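4.3 Laying out the pick table

Do this after the Hekell arm is bolted down and homed (4.2), and before you let anyone talk you into a demo.

1. Spread the cloth, then the clear plastic sheet. Smooth it as well as your patience allows. Creases are fine.

2. Set the arm speed to 19 percent. The slider goes to 80. Leave it alone.

3. Put out a mixed set of objects: something flat, something soft, something shiny, something the gripper will hate. Two loose rows will do.

4. Keep half the table clear as the drop zone.

5. Run Osov and choose Teach > New Layout. Wait for the beep. The second beep is an error, and sounds identical.

Note: Anything with a cord counts as two objects, and the arm will always prefer the cord. Run it off the near side of the table.

Caution: Ladles and other polished things throw glare into the depth camera. Turn the bowl until the score in Osov reads 88 or better - or swap in a duller spoon. 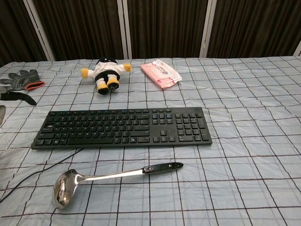 Can I use a different gripper from the Trinham one?

Any gripper with the Wihongi four-bolt plate will fit, but you have to redo the grip force table in 6.1 before picking up anything you like.

6. Save the layout under a name you will recognize in March. "test2final" is taken.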